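Project Brimance – progress report to the Mevel fund
24 January 2024

In this period we ran 252 simulated trials of the household tasks. In 97 of them the grip force value went far over the limit after the fingers had closed on the object. The controller did not stop the arm. It accepted the value as normal, and this is the fault we want to report first. No hardware was involved, but the same controller code is planned for the real arms in April, so we treat it as a safety matter. 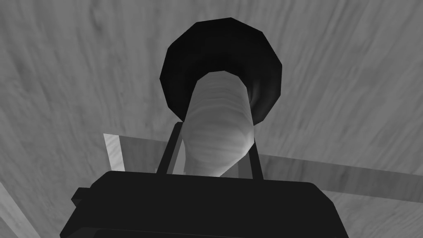 Lieven Stevens wrote back to our first notice that the limit itself may be wrong for light objects, and that he would not like to see the April date kept if the stop function is still only tested in software. We agree with the second point. The first we are still checking with Fotitz, who supplied the contact model.

The stop function now has its own process, separate from the motion planner. We started to repeat the failed trials with it, and two of them still show a late stop. Both are in the kitchen room, where the arms have less free space. With one gripper already near the doorknob and the shelf with the white cup to the right, a late stop there is more serious than over an open table – so these two trials stay open in the fault list.
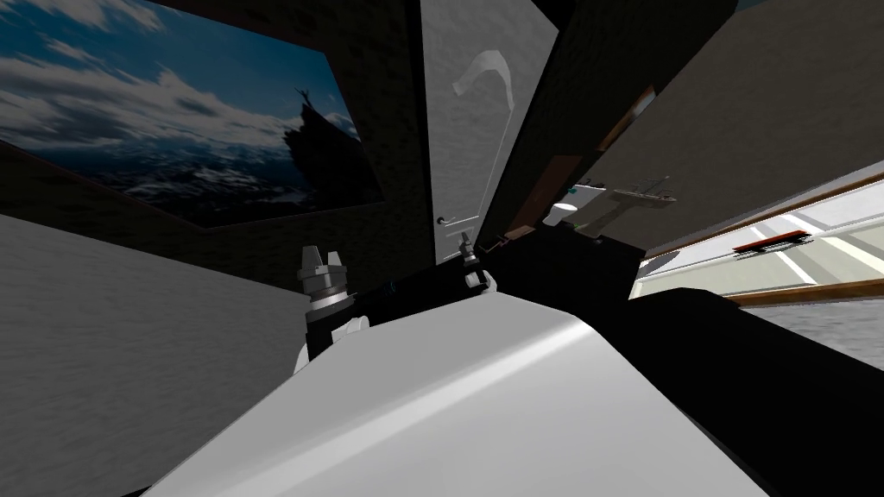 Our request to the fund is to move the hardware test until both cases are closed. The budget does not change. We will send the new log files when the repeated trials are finished. The distance limit near doors and shelves will be set in the same update, and the value for it will be given in the next report.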